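Kitchen and Table > Storage > Tea and Coffee > Tea Boxes > Flilik tea box with window lid

9/19/25
By Birger Tangen

Flilik tea box with window lid

The Flilik is a wooden box for keeping tea bags and sachets in order on a counter, a desk or a side table. It has a hinged lid with a clear window, and inside there are dividers that make separate compartments. We have sold it at Vitberg for several years, first in one finish and now in two, and it remains the tea box that our customers ask about most often. I have written this page myself because I use one every day, and because the short text we had before did not answer the questions that come to us by mail.

Who it is for

If you drink one kind of tea, you do not need a tea box. The carton from the store is enough. The Flilik is for households and small offices where the tea comes from many places: a carton bought in the supermarket, a few bags from a hotel, a gift from a colleague, something herbal that somebody wanted to try. Such teas come in envelopes of different shapes, and in a drawer they slide under each other and are forgotten. In a box with compartments they stand in rows, and you can see what you have before you open the lid.

It is also a good box for guests. You put it on the table, lift the lid and let each person choose. For meeting rooms we recommend it warmly, because people take what they like and the rest stays in order.

The wood and the finish

The box comes in Natural and in Smoke. Natural is a light honey color, and it becomes a little darker with the years if it stands near a window. Smoke is a gray-brown stain with the grain still visible. Both have the same matte lacquer on the outside. The inside is left without lacquer, so that there is no smell which can go into the tea. A new box does have a faint smell of wood. Leave it open for two days before you fill it, and the smell will be mostly gone.

The corners of the lid frame are mitered, and the outer edges are beveled so they are comfortable to hold. As with all wood, there are small differences from one box to the next. You may find a darker line in one rail or a small pin knot on the bottom. We do not consider these to be faults, and we do not sort the boxes by grain.

The lid

The lid is a frame with a window set into it. It is the part that gets the most use and the part that I looked at most carefully when we chose this model. The hinges sit on the back edge and are fastened with screws, so they can be tightened at home with a small screwdriver. There is no lock and no magnet. The lid closes by its own weight.

Please lift the lid by the wooden frame and keep fingers off the window. Fingerprints do no harm, but they are very visible when the light comes from the side. If you have small children at home, it is good to show them how to hold the front rail and let it down slowly — the frame is solid, and a lid that falls closed on a finger is unpleasant.

The compartments

Most ordinary tea envelopes fit standing on their edge, and this is how we advise to store them. When they stand, you can turn through them with one finger like cards in an index. When they lie flat, you see only the top one. A row should be full enough so the envelopes hold each other up, but with enough air that you can pull out one without lifting its neighbors.

The complete box takes up to 100 flat envelopes if they are thin and all of one kind. With mixed teas you should expect fewer, as the foil envelopes take more room than the paper ones, and mesh bags with whole leaves take still more. Large mesh bags without an envelope can lie flat in a compartment of their own, with the string placed on top so it does not get caught between the rows.

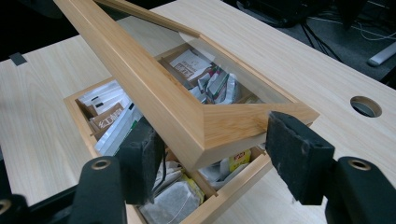

I keep the teas that I drink daily nearest to the front and put the others behind. In the back go single bags and the odd small packages that do not want to stand in any row. Once in a while I go through that compartment and drink what is there, which has given me some surprises, both good and bad. You will find your own system. One customer from Clultton wrote to us that she sorts by time of day, with black tea at the left and the sleeping teas at the right, and I think this is a sensible way.

Keeping the tea fresh

The Flilik is not airtight, and it should not be used as if it were. Tea in sealed envelopes keeps very well in it. Tea bags without an envelope lose aroma slowly, so put in only as many as you will use in a few weeks, and keep the remainder in a tin. Strong teas such as mint or smoked tea should stay in their envelopes, otherwise the whole box will taste of them in the end.

Do not place the box directly over a kettle or beside the stove. Steam can make the frame swell, and then the lid will not close evenly. If this has happened, move the box to a dry place with the lid open and give it time.

Cleaning

Take out the tea and turn the box upside down over the sink to remove leaf dust. A dry pastry brush is good for the corners. Wipe the outside with a cloth that is only slightly damp, and then with a dry one. For the window, use a soft cloth and a drop of dish soap in water. Do not spray glass cleaner on it, as the liquid runs into the joint between the window and the wood. The box must never go into the dishwasher.

Ordering and spare parts

The price is $55 for either finish, with shipping added at checkout. The box is sent in a carton with paper filling, and the tea is not included. Hinges and screws can be bought separately, and we also have loose dividers for those who have lost one in a move.

If you would like to see the Flilik before you order, Cifuentes keeps both finishes on the shelf in their kitchen department. Returns are accepted for unused boxes. Please do not send back a box that has been filled with tea, even for one afternoon — the wood takes up the smell quickly, and we cannot sell it again as new.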